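Simulated demonstration collection

Simulated demonstration collection is the recording of robot tasks inside a physics simulator so that the recordings can serve as training examples for a control policy. It is used in robot manipulation research, mostly for arms with a two-finger gripper, either in place of demonstrations on real hardware or mixed with them.

A single recording is called an episode. It holds the rendered camera views, the joint positions, the gripper opening and the commanded action at each time step, together with a short written instruction. Episodes may be produced by a person steering the simulated arm, by a scripted planner, or by a policy trained earlier.

Camera placement varies. Many setups pair a fixed view of the workspace with a camera on the wrist, which moves with the arm and keeps the fingers in view. A wrist camera gives close detail near the grasp point but loses most of its context when the arm tilts away from the table.

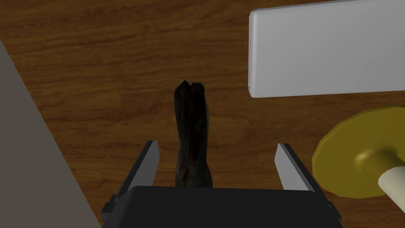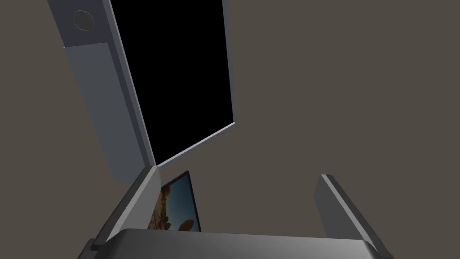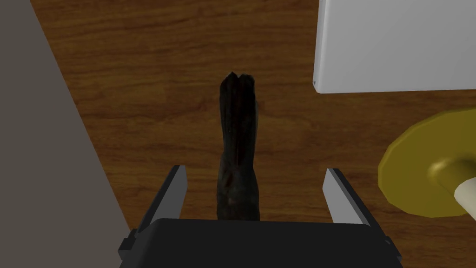
Wrist-level renders from one simulated setting, gripper fingers open.

Scene variation

Object models are often scanned from real items and placed on a textured surface with unrelated objects nearby. Position, lighting and surface texture may be changed between episodes - a practice known as domain randomization. Too little variation tends to produce a policy that repeats a fixed path. Too much can leave objects where the arm cannot reach them.

The Darnon set, compiled by Ehsan Lashari and Abdelkrim Filali, contains 1,911 episodes divided among 44 tasks. Each task was started from at least 40 object layouts. Failed attempts were kept in a separate file and left out of training. A later tool, Weritico, replays stored actions and flags any episode whose final state differs from the recorded one.

Limitations

Contact and friction are only approximated, so a grasp that holds in the simulator may slip on a real arm. Soft or uneven objects are the hardest to model. Rendered images also lack sensor noise and motion blur unless these are added afterward.

See also: Imitation learning; Domain randomization; Teleoperation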